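Linen Service Update: Muslin Cloths, Folding and Returns

The Clendale Family Centre has now completed its first full year of operating the muslin and small linen service from the Ritchie Street building. The service lends cotton muslin cloths to families with infants and to the four playgroups that meet under the Centre's program. Members will be aware that demand grew considerably over the winter. In the twelve months to the end of July, 3,760 cloths were issued and 3,653 were returned. The difference is within the allowance set by the Board, and families who still have cloths at home are asked to bring them back at their next visit.

The increase in numbers has placed some pressure on the folding table and on the shelves behind the front counter. Following a review led by Cathal Duggan, the Centre has adopted a single method of folding for all muslin, whether plain or printed. Cloths are to be folded lengthwise into a long strip, smoothed from the centre outward, and only then folded across to shelf size. The earlier practice of folding into quarters left thick corners, and the piles tended to lean and topple when a cloth was taken from the middle. Printed cloths, including those with the teddy bear pattern, are to be kept together on the second shelf.

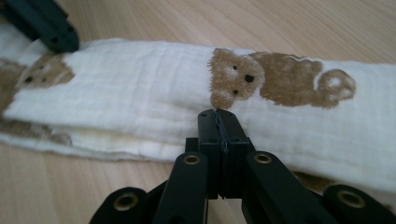 Fraser Guthrie wrote to the Centre to say that the lengthwise fold had saved a good deal of room in the nappy bag, but that it took longer with a squirming baby on one arm, and he asked whether families would be expected to return their cloths folded in the same way. They will not. Cloths may be returned in any state of folding, provided they have been laundered, and the final fold will be done at the Centre. Mr Guthrie also enquired about the larger wraps. These remain on the top shelf and are lent on the same terms, although there are fewer of them and a waiting list applies in the cooler months.

Several other questions have been received about the sorting of cloths at the table. The procedure is brief. Returned cloths are taken one at a time, opened out and checked on both sides before folding. A cloth that has been bunched in a bag for several days will seldom lie flat on the first attempt, and it is preferable to shake it out and begin again than to press creases into it. Corners should be found first. Muslin stretches readily when damp, so any cloth that feels cool or heavy to the hand is to be hung on the airer and left until the following session.

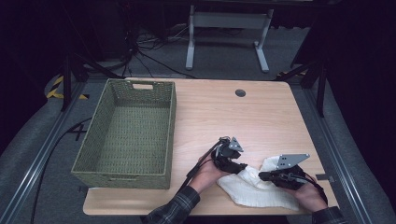

Sorted cloths are then placed in the woven baskets, which were purchased in the autumn to replace the cardboard cartons. Each playgroup has its own basket, labelled on the underside, and these should go back to the linen room at the end of the morning. The baskets have handles at either end and should be carried by both. They are not to be used for toys, shoes or craft materials, as snagged weave will in turn catch on the cloth. Issa Nassar has kindly agreed to inspect them each term and may be contacted through the office if one is found to be damaged.

The Centre reminds all groups that the tables in the linen room are shared with the mending circle, which meets there from 1 p.m. The tables are to be wiped down and left clear by 12.45 p.m. Scissors and pins belonging to the mending circle are stored in the locked drawer and should not be borrowed.

Stained cloths have been the subject of some discussion. A mark does not of itself mean that a cloth must be withdrawn. Many brown or yellowish marks on muslin will fade after a cold soak and a second wash, and the Centre would rather receive a marked cloth than have a family keep it back out of embarrassment. Cloths showing discolouration are to be set aside unfolded and placed in the tub marked Soak. Bleach should not be used at home, as it weakens the weave. Where a mark remains after two washes, the cloth will be passed to the mending circle, which cuts sound sections into face washers. The circle made 289 of these during the year, and they are available at the front counter without charge.

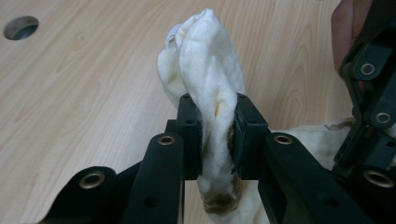
New Stock and Donations

An order for 900 plain muslin cloths has been placed with Cosholm and delivery is expected before the start of next term. New cloths will be washed twice before they are issued. Donations of used muslin continue to be welcome, in any colour or print, and may be left at the office between 9 a.m. and noon. Fleece, towelling and synthetic wraps cannot be accepted at present. Enquiries about donations should be directed to Valentin Lemaire at the Centre office.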